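Who Teaches a Robot to Fold a Towel?

Think about the last time you folded a towel. You probably didn't think about it at all! Your hands found the corners, gave a little shake, and the job was done. For a robot, that same towel is a big, floppy puzzle. A box keeps its shape when you pick it up, but a towel droops, twists and bunches up in a new way every single time.

So how does a robot learn? One way is to watch how people do it, over and over again. And that has made a whole new kind of job.

A new job at the laundry

Rultavano is a laundry company that washes towels for hotels and swimming pools. Zarmeena Marwat folded towels there for years, and she is very, very fast. When the company decided to try folding robots, her boss asked if she would like to help teach them. She said yes, but first she wanted to know if her friends at the folding tables would keep their jobs. (Good question!)

Now Zarmeena spends part of her week as a trainer. She holds a gripper, a tool with two fingers that open and close like a robot's hand, and uses it to move cloth. A camera on the gripper records what the fingers are doing. Later, a computer studies the recordings and looks for patterns. Where do the fingers pinch? Which way do they pull?

One fold isn't enough for a computer to learn from. Zarmeena's team set a goal of 1000 recordings for small towels alone — and then come the big ones!

Grippers and gray cloth on the big white table:

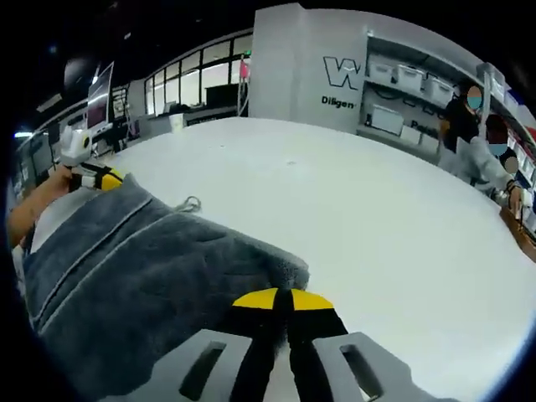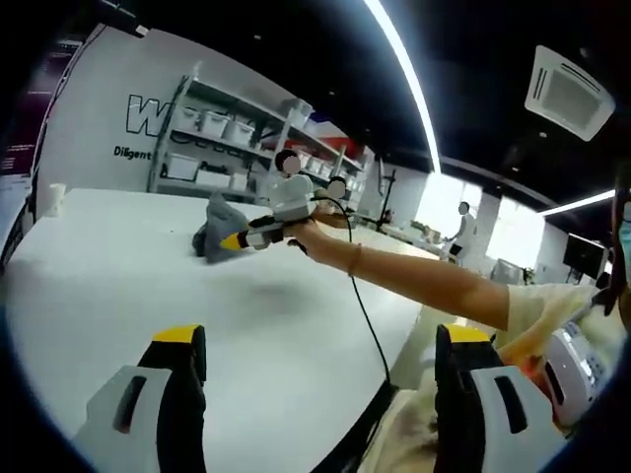 What changes for the people?

When a machine comes to a workplace, the work changes shape. Some jobs get smaller, some get bigger, and some are brand new.

Talha Butt used to stand and fold for his whole shift, and his shoulders ached by the end of it. The plan is for robots to take the plain towels, the ones that are all the same size. Talha will check the finished piles and handle the tricky things, like bathrobes with belts. He is looking forward to that part.

Sobia Naqvi is not so sure. She likes folding, and she likes chatting across the table while she does it. She worries that fewer people will be needed one day, and that's a real worry. At some workplaces, machines have meant fewer jobs. At Rultavano, the workers and the managers meet every month to talk about it, and Sobia always brings a list of questions.

Try it yourself

Want to feel what a robot feels? Get two pairs of kitchen tongs and a small towel. Hold one pair in each hand and try to fold the towel in half without touching it with your fingers. Then scrunch it up and try again. Did you pick it up the same way the second time?

Words to know

Automation: using machines to do work that people used to do by hand.

Gripper: the part of a robot that grabs and holds things. Some grippers can be held by a person, too.

Data: information that is collected so someone, or some computer, can learn from it.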